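ホーム 求人情報 協力者募集 会社案内 お問い合わせ

紙文書の保存環境に関する聞き取り調査 協力者募集(Gronbridge 文書管理研究室)
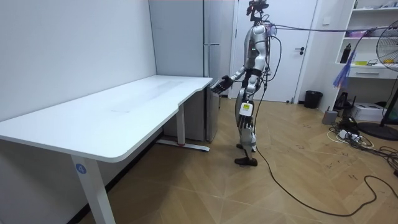
2019年12月

Gronbridge 文書管理研究室では、中小規模の事業所および個人が保有する紙文書の保存状態と、その保管環境の関係を調べる調査を実施する。これに伴い、聞き取りおよび環境測定に協力できる方を下記の要領で募集する。

1. 調査の背景

国内の事業所では、電子化を終えた後も契約書、図面、帳簿、人事記録などの原本を長期にわたり保管している例が多い。専用の書庫を持たない事業所では、倉庫、階段下、事務室内の書棚などが保管場所となり、温度および相対湿度の変動幅が大きくなりやすい。当研究室が10月に終えた予備調査では、郵送した調査票2,460通のうち2,331通を有効回答として集計した。回答の多くは保管場所の温湿度を測定したことがないとしており、劣化の有無についても目視による自己判断にとどまっていた。

本調査は予備調査の結果を受け、実測値と文書の状態を対応させた記録を作成するものである。対象とする劣化は、酸性紙の変色および脆化、感熱紙の退色、複写紙の転写、粘着テープの変質、金属製留め具の錆、かびの発生の6項目とする。

2. 募集区分および人数

A区分:事業所の文書管理担当者
B区分:個人で紙文書を保有している方(家文書、研究資料、同人誌、楽譜などを含む)

両区分を合わせて200名程度とする。区分ごとの人数配分は、応募状況により調整する。

3. 応募条件

(1)年齢が満20歳以上であること。
(2)作成後10年以上を経過した紙文書を、書類保存箱に換算して1箱以上保有していること。
(3)保管場所に小型の温湿度記録計を設置できること。設置場所に電源は不要である。
(4)調査期間中に保管場所を移転する予定がないこと。
(5)日本語による面談および記録票の記入が可能であること。
(6)A区分については、所属事業所の承諾を得ていること。承諾書の様式は当研究室から送付する。

過去に当研究室の予備調査に回答した方も応募できる。文書管理に関する資格および実務経験の有無は問わない。

4. 協力内容

(1)事前面談 1回、60分以内。文書の種類、作成年代、入手または作成の経緯、保管場所の変遷について聞き取る。対面または電話のいずれかを選択できる。
(2)環境測定 温湿度記録計 Flestik を保管場所に設置し、30分間隔で自動記録する。測定期間は連続12か月とする。記録計は当研究室が貸与し、送料は当研究室が負担する。
(3)状態記録 測定の開始時、中間、終了時の計3回、所定の記録票に文書の状態を記入する。1回の所要時間は2時間以内を想定している。
(4)試料の提供(任意) 不要となった用紙の余白部分など、文字情報を含まない紙片を提供していただく。提供された紙片は表面pHおよび耐折強さの測定に用い、返却しない。

文書の内容そのものは調査対象としない。記録票には文書の表題、氏名、取引先名その他の固有情報を記入しないこと。撮影を要する場合も、本文が判読できない範囲に限る。

5. 測定上の注意

記録計は文書から30cm以内に置き、外壁、窓、空調の吹出口に直接面する位置を避ける。保存箱の内部に設置する場合は、箱の外側にも1台を置く。保管場所の除湿、清掃、換気は通常どおり行って差し支えないが、実施日を記録票に記入する。設置後に記録計を移動した場合は、移動の日時および移動先をあわせて記入する。

かびの発生が認められた文書には素手で触れず、他の文書から離した上で当研究室に連絡すること。当研究室の指示があるまで、薬剤の塗布および加熱は行わない。

6. 謝礼

所定の協力をすべて終えた方に、区分ごとに定めた謝礼を支払う。途中で協力を辞退した場合は、終了した段階までの分を支払う。金額および支払方法は、事前面談の案内に同封する書面に記載する。希望者には、測定結果をまとめた個別報告書を交付する。中性紙製の保存箱 Woseck の現物支給に代えることもできる。

7. 個人情報および測定データの取扱い

応募時に取得した個人情報は、連絡、記録計の発送および謝礼の支払いにのみ使用する。測定データは番号を付して管理し、氏名との対応表は別に保管する。集計結果は報告書および学会発表で公表することがあるが、個人または事業所が特定される形では公表しない。協力への同意は、調査期間中いつでも書面または電子メールにより撤回できる。

8. 応募方法

応募用紙に必要事項を記入し、郵送または電子メールの添付により提出する。応募用紙は当研究室の窓口で配布するほか、請求があれば郵送する。記載事項は次のとおり。

・氏名および連絡先
・希望する区分
・保有する文書の種類、おおよその作成年代、数量
・保管場所の種別(書庫、倉庫、居室、その他)および階数
・建物の構造(木造、鉄骨造、鉄筋コンクリート造など)
・空調および除湿機の有無
・面談の希望時間帯

応募者が多数の場合は、保管場所の種別および地域の偏りを考慮して選定する。選定結果は応募者全員に通知する。選定の理由に関する問い合わせには回答しない。

9. 担当

調査責任者 Keegan Bouchard
データ処理 MacLeod 統計事務所(委託)

問い合わせは応募用紙に記載の連絡先で受け付ける。電話での問い合わせは平日の午前10時から午後4時までとする。記録計の仕様書および記録票の見本は、応募前でも閲覧できる。

シェア 14 コメント 0

当サイトでは利便性の向上のためCookieを使用しています。閲覧を続けることで、Cookieの使用に同意したものとみなします。 同意する 設定を変更する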